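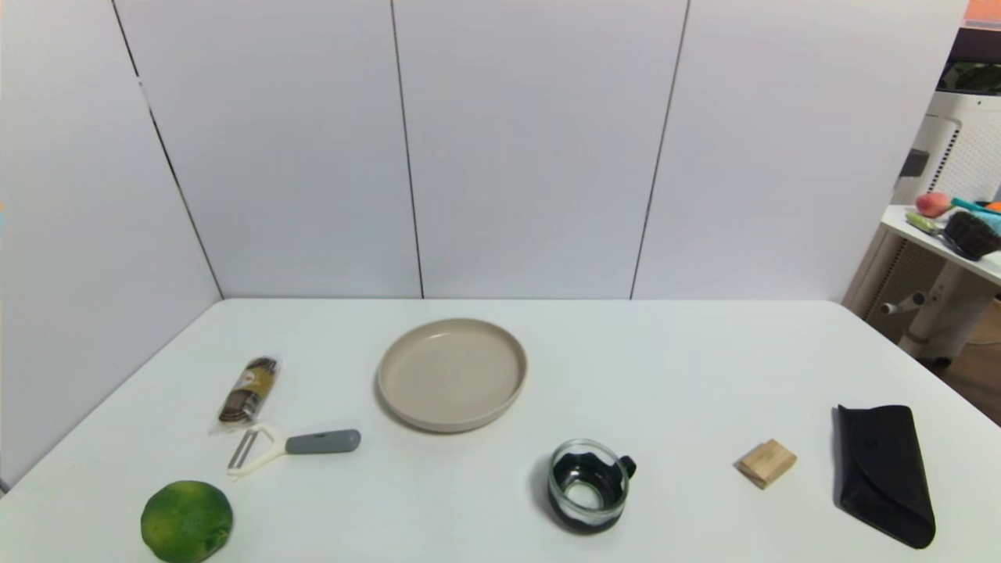 A note in pencil under yesterdays entry wants to know why we keep real fruit in the set when Bretico sells a wax lime that would last till spring, and could we please stop sending people to Balaskas every week for one lime. Fair. Answer: wax one is too light, rolls if you breathe on it, and the peel is too even. Keeping real for now. Will ask Bretico if they do a weighted one.

Wednesday, October, started 8:40

Small kitchen things, white table, room 7 at Sanden. Carrying on with the sorting from last week.

Weights first, before I forget again:
glass mug w/ black handle 405 g, bare, handle and all
lime 60 g. small one. last one was a monster
peeler, not done, scale went to sleep on me twice. new battery needed
wood block, skip, never changes

Plate: the beige one stays in. Went back and forth with the white Borard plate but on a white table you lose the rim completly from across the room. Speckle helps too. The Borard goes back in the cupboard, top shelf, do not put it back out just because it's prettier.

Peeler: Y-shaped, gray handle. Likes to end up next to the lime no matter where I put it down, fine, they belong together anyway. Blade guard is missing (it had one in the drawer at some point??). Pick it up by the handle. Wash by hand, handle gets sticky if it goes through the machine, learned that on the old one.
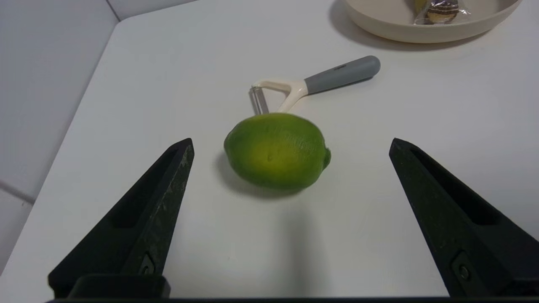
Lime on its side, peeler right behind. Blemish facing up.

On the blemish. Darker spot in the pale patch. Handy as a mark for which way up it is, so I'm logging turns by it: spot up = 0. The nubby end is the other reference. If the lime gets swapped somebody has to pick a new mark and WRITE IT DOWN.

Limes keep best in the fridge in a bag between days. Forgot it on the shelf over a weekend and it went hard as a golf ball. Peach-colored fruit on the side shelf is going to go before the lime does, check it Friday. Compost when soft, no heroics.

Glasses pouch: black, soft, flap folded over. Flap position changes the outline a lot. Two ways to go, fold always or never. Voting fold. Lint roller lives in the drawer under the sink, black fabric picks up everything.

Clear packet w/ the brown and gold label: leave sealed. Not a snack. If it gets a hole, bin it and take the next from the box.

Side shelf getting crowded again, brush and the teal-handled thing are lying right by the fruit. Want a tray there. Borard has a shallow one, cheap, check depth before ordering.

Table: wiped w/ damp cloth then dry cloth. NOT the lemon spray, it leaves a film and the plate skates around on it. Panels ok. Bottom of them reads a bit grayer than the top, tried wiping, think it's just the light. Meter on the tabletop says 1000 lux so leaving the lamps alone.

To do
- scale battery
- weigh peeler
- Bretico re weighted lime
- find blade guard, or cut one from cork
- measure side shelf for tray
- Balaskas run, limes + something else roundish, not another lime colored thing

Stopped 11:15, back after lunch for the peeler weight.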